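Course notes, Food Service and Dining Culture
Unit 9: Laying the table and the order of service
Anselmo Meireles
13 Dec 2018

Please read these notes before the practical class. They replace the sheet from March, which had mistakes in the part on glasses.

1. Two ways of serving

In the older French way, many dishes came to the table together and the guests took what they could reach. In the Russian way, which became common in Europe during the 19th century, the courses arrive one after another. Most restaurants today follow the second way, with small changes. The modern place setting comes from it: the guest uses the cutlery from the outside and moves toward the plate.

2. The basic cover

By "cover" we mean everything that belongs to one guest. Forks go on the left, knives on the right with the blade turned to the plate. The soup spoon is to the right of the knives. The bread plate stands on the left, above the forks. Glasses are on the right, above the knives – the water glass first, then the wine glasses.

Students often ask me about the dessert cutlery. It may lie above the plate, or it may be brought later. Both are correct, but one dining room must not mix them.

3. Working with quantities

For the exercise we use the dining room of the Hotel Gunley, with 78 seats. Its stock list has 1,763 pieces of cutlery. Calculate how many complete covers are possible if each cover needs 9 pieces, and say how many pieces stay in reserve. Then discuss if this reserve is enough for a second sitting on the same evening.

4. Table surface and cloth

A cloth should hang down equally on all sides. Under it we put a soft layer, which makes less noise and protects the wood. Many smaller places now work without a cloth. In this case the surface must be wiped after each guest, and a mark that was hidden before is now seen by everybody. White is still the usual color for formal meals. 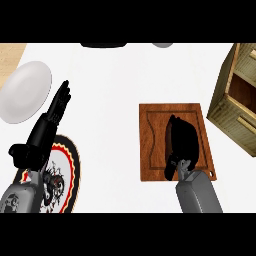

Fig. 1. White tabletop without cloth.

5. For the next class

Read the chapter on clearing the table and bring one menu with at least four courses. Write down which cutlery each course needs, and in which order you would take it away.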